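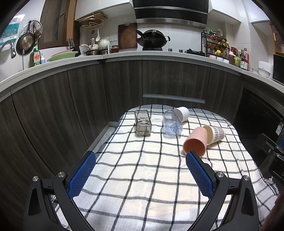
The first thing Gunvor Myklebust did when I got to her place was hand me a coffee and tell me she hates the word "hosting." "It sounds like a job," she said. "People are coming over. They'll sit down, they'll eat something, they'll go home."

I'd wanted to talk to her for ages! If you live anywhere near Durkbridge you probably know somebody who has been to one of her kitchen suppers. She's been doing them since a snowy February when the power went out on her street and she had a gas stove and the neighbors didn't. She made soup, and the neighbors came back the next month expecting more of it (her words), so she made more.

"It was potato and leek, and it was too salty," she told me. "I was so embarrassed. Then Birger asked for the recipe, and I thought, well, this man will eat anything, I can relax."

Birger is Birger Wikström, who lives two doors down and was sitting across from us the whole time, mostly eating crispbread. He used to cook on the ferries out of Skikden, feeding 199 passengers on a full crossing, and he still chops an onion faster than I can find a knife.

"She asks me how much to buy and then she buys double," he said.

"Because you always say 20 potatoes," she said. "Twenty potatoes for whom? Birds?"

They went on like that for a while. I've cut most of it, sorry, though I was enjoying myself a lot.

I asked what she cooks when she hasn't had time to plan, and she didn't even stop to think. Beans. She soaks a big bowl the night before, and in the morning they go on low with an onion, a bay leaf and the end of whatever cheese is in the fridge — rind and all. Salt comes late. She serves them with bread and something sour, usually quick-pickled cucumber, and lets everybody fix their own bowl.
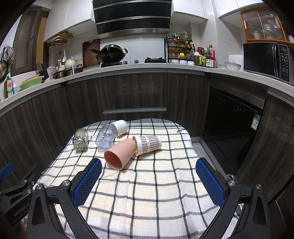
She's also pretty firm about dessert, meaning she doesn't make one. Whoever asks what they can bring gets told to bring something sweet. One night that meant four apple cakes and a bag of licorice. "Best night of the year," Birger said, and he went and cut himself another piece of crispbread to show how serious he was.

Money came up, because I'm nosy. There's a jar by the door, and people put in what they like. Last year it came to $1,784, and after groceries she had $50 left over, which she spent on a secondhand stockpot from Grønli, the thrift store behind the library. It's huge. Falter, her old gray cat, has already slept in it (it got washed, she'd like me to say).

I wondered if she ever gets tired of it all. She looked at the stove for a bit before she answered. "Sure, I get tired. In the summer I skip a month and go pick berries. They all survive. Birger gets a little thin."

"I do not," said Birger.

The next supper is on 2021-08-02, and it'll be fish soup if Birger gets his way, or beans if he doesn't. Gunvor told me to come hungry and bring something sweet. I'm thinking plum cake, unless one of you is already making one — let me know!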